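Gornevano hand grippers, the pair, 297 for the set. Had them since March. Short version: good kit, chores still mostly not solved.

I wanted to know if a machine can put a shop floor straight yet. Hoses, cords, the stuff we leave lying about. With these you do the job yourself, gripper in each hand, and the arm learns off your recordings. Mesfin Gashaw did most of the Saturday session, I did the rest. 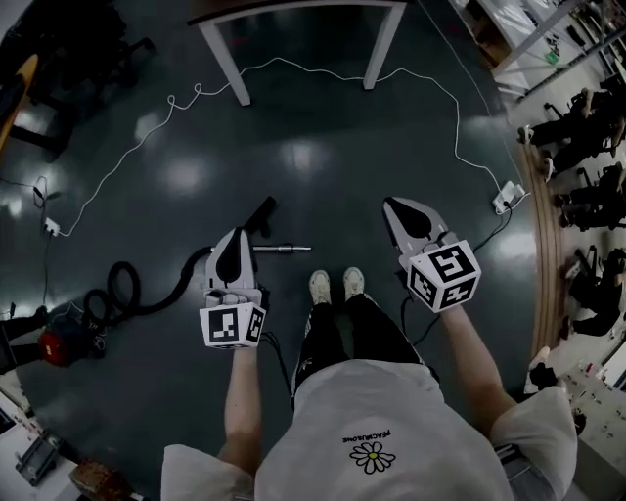
Grippers in hand, vacuum hose and cords still on the floor.

Grip is good. Picks up a rigid tube first try, nearly every time. Soft stuff, less so. Thin cable on a glossy floor is a pain, you end up pinching at it and chasing it. Wrists ache after 25 minutes. The cables on the grippers themselves get underfoot, wish they were a foot shorter or just gone.

Then the arm's turn. We gave it 22 tries at moving a hose to the wall. 17 ok. Sounds great untill you time it, up to four minutes a go. Coiling a cord? Zero. It drags the thing in a heap and stops.

Setup was easy enough, software crashed twice, support at Gornevano wrote back same day. Manual is thin.

Would I buy again, yes, for teaching and tinkering. To save work in a real shop, no. Keep the broom. Three and a half stars.

Finn Weidemann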